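작업 노트 9월
핸드 그리퍼 추적 이탈 건 (왼손)

오전 9시 40분 시작. 어제 퇴근 전에 올려 둔 에피소드를 돌려 보다가 왼손 궤적이 튀는 구간을 발견했다. 재생하면 왼쪽 그리퍼가 테이블 위에서 멀쩡히 움직이다가 한 프레임 만에 손목이 뒤집힌다. 위치는 크게 안 벗어나고 자세만 돌아간다. 두세 프레임 뒤에 제자리로 돌아오는 경우가 많고, 가끔은 뒤집힌 채로 에피소드 끝까지 간다. 오른손에서는 지금까지 한 번도 못 봤다.

이 데이터를 Kereama 팔에 그대로 재생한 게 문제의 발단이다. 어제 저녁 재생 시험에서 팔이 3번 축을 급하게 돌렸고 보호 정지가 걸렸다. 정지 자체는 정상 동작이다. 사람은 펜스 밖에 있었고 다친 사람 없음. 그리퍼 손가락 끝 패드가 작업대 모서리에 닿아 긁혔고, 패드는 교체했다. 속도 제한을 20퍼센트로 걸어 둔 상태였는데도 그 정도였으니 제한 없이 돌렸으면 패드로 안 끝났을 것이다. 사고 기록 양식에 따로 올렸고 여기에는 원인 쪽만 적는다.

먼저 로그부터. 문제 에피소드 길이는 1,795프레임. 자세가 순간적으로 반 바퀴 가까이 도는 지점을 스크립트로 뽑았더니 35곳이 나왔다. 전부 왼손. 대부분 에피소드 뒤쪽 절반에 몰려 있다. 앞쪽은 두 손을 테이블 가운데로 모으고 있는 구간이고, 뒤쪽은 왼손을 몸 쪽으로 당겼다가 다시 내미는 동작이 반복되는 구간이다.

의심한 순서대로 적어 둔다.

1) 시간 동기. 머리 쪽 카메라와 그리퍼 쪽 기록의 시각 차이를 봤다. 좌우가 같은 클록을 쓰고 있고 오른손은 문제가 없으니 동기 문제면 둘 다 나와야 한다. 차이값도 에피소드 내내 평평했다. 제외.

2) 마커 큐브 고정 불량. 왼쪽 큐브를 손으로 잡고 흔들어 봤다. 유격이 조금 있다. 브래킷 나사 하나가 덜 조여져 있었다. 조인 다음 같은 동작을 다시 찍었는데 튀는 건 그대로 나왔다. 유격 때문에 생기는 떨림은 줄었다. 떨림과 뒤집힘은 별개로 봐야 할 것 같다.

3) 마커 인식 실패. 큐브의 한 면만 보일 때 자세 해가 두 개 나오는 문제. 평면 마커에서 흔한 일이고, 지금은 이쪽이 제일 유력하다.

재촬영은 안쪽 흰 테이블에서 했다. 패드 하나 놓고 양손으로 접근, 물러남, 다시 접근만 반복했다.

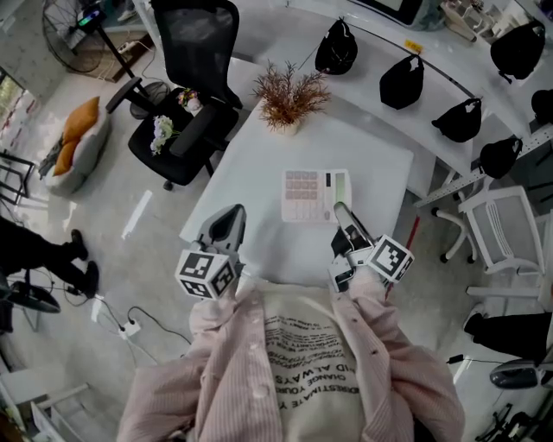

제2권 47쪽

좌우 큐브가 틀어진 각도가 서로 다르다. 오른쪽 큐브는 오른쪽으로 돌아가 있고, 접근 동작 내내 두 면이 같이 잡히는 프레임이 많다. 왼쪽은 손을 당길 때 한 면이 카메라를 거의 정면으로 보는 순간이 생기고 옆면은 너무 비스듬해져서 검출기가 놓친다. 튄 지점의 검출 결과를 하나씩 열어 보니 표본으로 본 것은 모두 왼손에 한 면만 남아 있었다. 한 면, 정면에 가까운 각도. 이러면 앞으로 기운 해와 뒤로 기운 해의 재투영 오차가 거의 같아지고, 솔버는 그때그때 작은 쪽을 고른다. 노이즈만으로 답이 왔다 갔다 한다.

여기까지는 자세가 조금 기우뚱하는 정도로 설명이 되는데, 손목이 반 바퀴 도는 건 설명이 안 된다. 그래서 후처리 코드를 다시 봤다. Flinetti 변환 모듈에서 쿼터니언을 평활할 때 부호를 맞추는 처리가 왼손 쪽에만 빠져 있었다. 지난번에 좌우 함수를 나누면서 오른손 것만 고치고 왼손은 예전 코드를 남겨 둔 것. 같은 자세라도 부호가 반대인 값이 들어오면 중간값을 내는 과정에서 엉뚱한 회전이 나온다. 두 해 사이를 오갈 때 부호가 바뀌는 일이 잦고, 거기서 크게 튄다. 즉 방아쇠는 마커 쪽, 크게 만든 건 코드 쪽이다.

오후 1시 20분. 부호 처리를 넣고 같은 원본을 다시 변환했다. 반 바퀴짜리는 없어졌다. 기우뚱하는 것은 남는다. 직전 프레임 자세와 비교해서 가까운 해를 고르도록 바꾸니 그것도 대부분 사라졌다. 다만 손을 화면 밖으로 뺐다가 다시 들어오는 첫 프레임에서는 비교할 직전 값이 없다. 이 경우 잘못된 해로 시작하면 한동안 그걸 따라간다. 에피소드 끝까지 뒤집힌 채 가던 사례 중 일부가 이것일 가능성이 있다. 아직 확인 못 함.

조명도 한 번 봤다. 바닥과 흰 상판 반사가 검출률을 떨어뜨리는지 궁금해서 블라인드를 내리고 짧게 찍었다. 왼손 검출률에 뚜렷한 차이 없음. 노출을 고정하면 움직임이 빠를 때 마커 테두리가 조금 선명해지긴 하는데 이번 건과는 관계없어 보인다. 나중에 따로.

재생 쪽 안전장치에 대해. 이번 일로 제일 찜찜한 부분이다. Skimico 재생기는 궤적을 받아서 관절 각으로 풀고 그대로 보낸다. 관절 속도 상한은 컨트롤러가 잡아 주지만, 입력 궤적이 말이 되는지는 아무 데서도 안 본다. 어제는 컨트롤러 보호 정지가 마지막에 막아 준 셈이고 그 앞 단계에는 막을 것이 하나도 없었다. 데이터 검수도 위치 그래프만 보고 통과시켰다. 자세 그래프를 열었으면 바로 보였을 것이다.

오늘 넣은 것:
재생 전에 프레임 간 회전량을 검사해서 한계를 넘으면 파일을 거부한다. 한계는 일단 임시값으로 넣었고 정상 에피소드 분포를 보고 다시 정한다.
변환 결과에 손별로 보인 마커 면 수를 같이 저장한다. 한 면만 보인 구간이 길면 경고를 띄운다.
검수 화면에 좌우 자세 그래프를 기본으로 띄운다.

안 넣은 것:
재생기에서 이상 구간을 자동으로 보간해서 이어 주는 기능. 얘기는 나왔는데 반대. 잘못된 데이터가 그럴듯하게 매끄러워져서 학습 세트에 들어가는 쪽이 더 나쁘다. 거부하고 사람이 보는 게 맞다.

오후 4시. 이미 변환해 둔 묶음을 검사기로 훑었다. Bareo 묶음 에피소드 70개 중 걸린 것이 있어서 묶음 전체를 학습 목록에서 빼고 보류 폴더로 옮겼다. 원본 영상은 그대로 있으니 재변환하면 대부분 살릴 수 있을 것으로 본다. 옮기기 전에 누가 이미 받아 갔는지는 아직 모른다. 받아 간 사람은 왼손 자세를 믿지 말 것. 그리퍼 개폐값은 별도 센서에서 오기 때문에 영향 없음.

큐브 브래킷도 바꾸기로 했다. 왼쪽을 오른쪽처럼 비틀어 달면 당기는 동작에서도 두 면이 보일 것 같다. 계산상으로는 그런데 손목을 안쪽으로 꺾으면 소매에 가려질 수 있어서 각도를 몇 가지로 뽑아 실제로 찍어 봐야 한다. 출력은 걸어 두었다. 브래킷이 바뀌면 큐브와 그리퍼 끝 사이 오프셋도 달라지니 캘리브레이션 파일 버전을 꼭 올릴 것. 예전 파일로 변환하면 조용히 틀린 값이 나온다.

나사 풀림은 따로 챙긴다. 왼쪽 브래킷 나사에 풀림 방지제를 발랐고 오른쪽은 확인만 했다. 촬영 시작 전 점검표에 큐브 흔들어 보기 항목 추가.

남은 일
보류 폴더 재변환, 변환 전후 비교표 작성
화면 밖에서 재진입할 때 초기 해 고르는 방법. 두 면 이상 보일 때까지 무효로 두는 안이 제일 간단함
회전량 한계값 확정
새 브래킷 장착 후 같은 동작으로 재촬영
Kereama 재생 시험은 위 항목이 끝날 때까지 중지. 빈 궤적 시험도 펜스 닫고 할 것

오후 6시 10분. 검사기 돌린 결과 파일은 공용 드라이브 보류 폴더 안에 같이 넣어 둠. 파일 이름에 L이 붙은 게 왼손만 걸린 것이다.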